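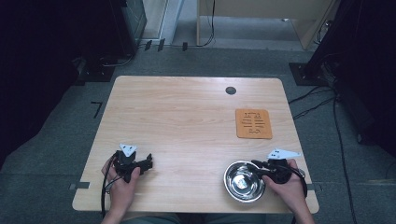

Grodau 卓上両手操作データセット データカード

Grodauは、両手で行う卓上作業の模倣学習に使うためのデモンストレーション集です。収録はすべて人の手で行い、作業者が左右に一つずつ手持ちグリッパーを握って、机の上の物を動かします。ロボット本体は収録に使っていません。左右のグリッパーの上には黒い点の入った白いプレートが付いていて、手先の位置と姿勢はこのプレートから推定します。ステンレスのボウルのように表面が光を反射する物も対象に含めてあり、反射による見え方の変化は補正せずそのまま残しました。

版と更新
現在の版は1.2です。公開日は2022年5月14日。1.1からの変更点は、左右の時刻ずれの修正と、ラベルの表記統一の二つです。エピソード番号は1.1から変えていないので、番号で参照しているスクリプトはそのまま動きます。次の版は9月を予定しています。

収録の規模
エピソード数 4,000
作業の種類 18
対象物 52
検証用に分けたエピソード 980

検証用の980は4,000の内数です。分割はエピソード単位ではなく収録回単位で行いました。同じ回の前半が学習側、後半が検証側に入ることはありません。分割の一覧はsplitsフォルダにあります。独自に分割し直す場合も、session_idをまたがないようにしてください。

作業の内容
作業は大きく、片手で済むもの、両手を順番に使うもの、両手を同時に使うものに分かれます。片手の作業には、物をつかんで別の場所に置く、縁を押して向きを変える、などがあります。順番に使う作業の代表は持ち替えです。右で取った物を中央で左に渡し、左側に置きます。同時に使う作業では、片方で容器を押さえ、もう片方で中に物を入れたり、中から出したりします。

ボウルを扱う作業は三種類あります。縁を片方の爪で挟んで引き寄せるもの、両側から縁を挟んで持ち上げるもの、押さえたまま中身を移すもの。縁を挟む位置は作業者に任せました。そのため開始姿勢のばらつきは他の作業より大きくなっています。

布や紐など形の変わる物は入っていません。液体も使っていません。

収録環境
机は木製で、天板の木目が明るい色のものを使いました。机の位置は黒っぽいテープで決めてあり、収録回ごとに合わせ直しています。それでも数ミリのずれは残ります。机の座標を固定値として扱わず、各回のcalib.jsonを読んでください。

背景は統一していません。幕が映る回と映らない回があり、床のケーブルが映り込む回もあります。背景を切り抜いた版は配布していません。

照明は天井灯のみです。窓からの光は入りません。

収録の手順
一つのエピソードは、次の順で収録します。

1. 配置表に従って対象物を机に置く。
2. 両方のグリッパーを手前の縁の近くに構え、爪を開く。
3. 合図音のあと一拍おいて作業を始める。
4. 作業が終わったら両手を手前に戻し、爪を開いて静止する。
5. 記録係が成否を入力する。

配置表の位置は目安で、作業者は置き場所を少しずつ変えています。どの程度変えるかは決めていません。この点は1.0の利用者から質問が多かったところです。初期配置の分布を調べるときは、配置表ではなくstart_frameの画像を見てください。

手順4の静止区間は切り落とさずに入れてあります。学習に使う際は、action_endより後ろを捨てるかどうかを先に決めてください。残したまま学習すると、方策が途中で止まりやすくなることがあります。

失敗の扱い
物を落とした、つかみ損ねた、順番を間違えた、というエピソードも削除していません。resultの値は次のとおりです。

success 指定の状態で終わった
recovered 途中で失敗し、やり直して終わった
failed 指定の状態にならなかった
void 機材の不具合などで評価できない

voidは既定の読み込みでは除外されます。recoveredは除外されません。やり直しの動きを学習させたくない場合は、読み込み時にexclude_recoveredを指定してください。やり直しの開始時刻はevents.csvに入っていますが、人が映像を見て付けたものなので、数フレームの誤差があります。

ファイル構成
episodes/ エピソードごとのフォルダ
episodes/番号/video.mp4 頭の高さから机を見下ろした映像
episodes/番号/left.csv 左手先の位置、姿勢、爪の開き
episodes/番号/right.csv 右手先の位置、姿勢、爪の開き
episodes/番号/events.csv 接触、持ち替え、やり直しの時刻
episodes/番号/meta.json 作業名、作業者番号、結果、session_id
calib/ 収録回ごとの較正値
splits/ 学習用と検証用の一覧
tools/ 読み込みと可視化のスクリプト

位置はメートル、姿勢はクォータニオンで、並びはx、y、z、wです。爪の開きは0が全閉、1が全開です。座標の原点は天板の手前左の角に置き、xは右向き、yは奥向き、zは上向きに取りました。

プレートが腕や物に隠れた区間では、前後から補間した値を入れ、trackedの列を0にしています。補間が長く続いた区間の値は信用しないでください。toolsのcheck_tracking.pyを実行すると、長い欠落のあるエピソードの番号が出ます。

ラベル付け
作業名と成否は収録時に付け、接触と持ち替えの時刻は後から付けました。ラベル付けにはCeknessを使っています。時刻を付けたのはKavinda Ekanayakeで、検証用の分はFathima Bandaraが独立に付け直しました。二人の値がずれた箇所は映像を見直して決め、元の値はそれぞれnotesの列に残してあります。

接触の定義は、爪が物に触れた最初のフレームです。触れる瞬間が見えない場合は、物が動き始めたフレームとしました。ボウルの縁は反射で爪の先が見分けにくく、後者の基準を使った例が多くあります。

既知の問題
・左手のケーブルが机の縁に当たり、動きが一瞬止まる例があります。ラベルでは区別していません。
・持ち替えの最中は二枚のプレートが重なりやすく、左右が入れ替わって記録されることがあります。1.2で見つけた分は直しましたが、残っている可能性があります。
・作業者は全員右利きです。左手が主になる作業は少なめです。
・音声は収録していません。手順3の合図音は映像から確認できません。

向いていない用途
力の推定には使えません。力覚センサーは付けていません。人の手指の動作の研究にも向きません。指はグリッパーの柄を握ったままで、記録しているのは手先の器具の動きです。実機に移す場合は、爪の長さと開き幅が異なると縁を挟む作業の成功率が下がります。Antoniadisの二指ハンド向けの変換スクリプトをtoolsに入れましたが、他のハンドでは試していません。

個人情報
作業者には収録前に目的と公開範囲を説明し、書面で同意を得ています。顔が映ったエピソードは公開前に除きました。腕や胴の一部は映ります。作業者番号と氏名の対応表は公開物に含まれません。

利用条件
研究と教育の目的に限り、無償で使えます。再配布するときはこのデータカードを同梱してください。商用利用はTradentのデータ担当まで連絡をお願いします。

不具合の報告には、版の番号、エピソード番号、該当時刻を書いてください。映像の切り抜きは不要です。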